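4. Trying out the Clollbridge kit

4.1 What comes in the box and what we did with it

I should say at the start of this section that I like kits. I like the little bags of screws and the foam trays and the sheet of paper that says "read me first", so when Clikel offered our group a loan of the Clollbridge tabletop kit I said yes before Marietjie Mahlangu had finished reading the terms. The terms were fine (she did finish reading them). We paid the postage, Clikel had no say in what we wrote, and the kit went back when we were done.

Clollbridge is sold as a software and gripper package for labs that already own an arm. You get the gripper, a mounting bracket, a set of plastic shape blocks, a licence for the planning software and a year of help by email. You don't get the arm, the table or anything to put the blocks on, and I'd have liked the product page to be a bit louder about that. We had an arm, a pegboard table and a maple board left over from an earlier study, so we were all right, but a group starting from nothing would have some shopping to do.

Fitting the gripper took Ah-rin Wi and me one afternoon. Most of that went on the cable, which is a touch too short if you want to run it neatly along the arm, and we ended up with a loop at the elbow that I never learned to love. The bracket itself is lovely! It went on first time and we didn't have to touch it again. We ran the setup wizard on 6/28/21, and all the trials reported in this section were done with the settings it gave us, apart from the closing speed, which I'll come to.

4.2 The task

We wanted something close to what the kit is advertised for, so we kept to pick and place with mixed shapes. The operator scatters the blocks over one side of the board, leaves the other side clear, and gives the software a shape and a colour. The arm has to go in, take hold of the right block and carry it across to the clear side, ideally without knocking its neighbours about. A trial counted as a success if the named block ended up standing or lying on the clear side with the arm out of the way. If another block had been shoved more than its own width, we marked the trial "untidy" but still counted it. Signe Hägglund argued for a stricter rule and I think she was probably right, but by then we'd started.

Ga-eun Seol set out the blocks for every trial, working from a printed sheet of layouts so that we could repeat them for the comparison in 4.4. The layouts range from nicely spaced to downright mean. Figure 3 is from one of the closer ones, with the prism down by the front edge of the board and several other shapes between it and the green star.
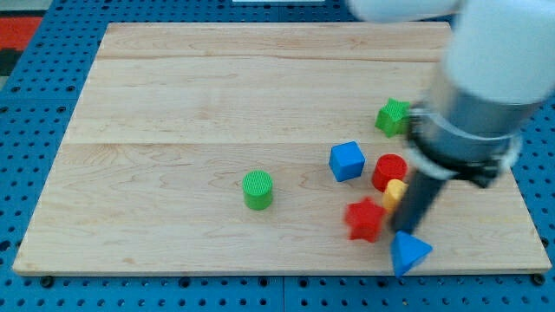
Figure 3. The gripper at the blue triangular prism, with the other blocks grouped nearby and the left half of the board clear.

I've picked that layout to talk about because it shows the thing I'd most want to know if I were buying. With well-spaced blocks pretty much any decent gripper will do the job, and you may as well save your money. Once the shapes are close together, the finger has to come down past things it isn't meant to touch, and that's where the long, slim finger on the Clollbridge starts to earn its keep. It also hides what it's reaching for, though. In Figure 3 a small yellow block is partly behind the finger, and if your camera is looking from the same side as ours, you'll lose sight of pieces like that one at just the moment you care about them.

4.3 How it got on

We ran 200 trials with the settings described above. The right block reached the clear side in 92 per cent of them, and I'll admit I was expecting worse. Cubes were a doddle. The cylinders were nearly as good, as long as they were upright to begin with; a cylinder on its side would sometimes roll off the moment the finger brushed it, and then the software would sit there thinking about it for an uncomfortably long time before having another go.

Stars were the awkward ones. The planner seems to treat a star as a round thing of the same width, so it is quite happy to close on two points that don't line up, and then the block twists as it's lifted. Marietjie wrote to the help address about this and had a kind and useful reply from Fiorella Carbone at Clikel, who sent us a settings file that tells the planner to look for the dips between the points. It helped a good deal. We didn't fold those extra runs into the main figures, as they'd been done with a different file, but I'd ask for it on day one if I had stars to move.

The prism did better than I'd feared. Its flat faces give the finger something to press on, and the only real bother came when it was near the edge of the board, where the planner got shy and approached more slowly than it needed to. We had 13 untidy trials, nearly all of them in the mean layouts, and nearly all with the same cause: the finger clipped a neighbour on its way out, after a perfectly clean grasp. The software checks the path in with great care and the path out hardly at all. I'd love to see that fixed.

About the closing speed. The wizard picks a fast one, and on a bare wooden board the blocks would skid before they were held. We turned it down by two steps before the first counted trial and left it there. It makes each pick a bit slower and I didn't mind in the least.

4.4 Next to the Kwon gripper

Signe repeated the mean layouts with the older Kwon gripper that normally lives on our arm. It's a stubbier, wider thing and a good deal cheaper. On cubes I couldn't have told you which was which. In the close groups it bumped into far more of the other shapes, and there were a few layouts where the planner simply refused to try. On the other hand, it holds heavier objects without complaint, and its cable is long enough.

We had hoped to bring in the Celtow as well, but the loan unit won't reach us until December, so that comparison will have to go in a later report. For a lab working with small, crowded objects I'd be glad to recommend the Clollbridge kit at its present price, with the stars file installed and the speed turned down. For a teaching bench where the blocks are spread out, I'd stay with the Kwon and spend the difference on a second camera, mounted on the side away from the finger.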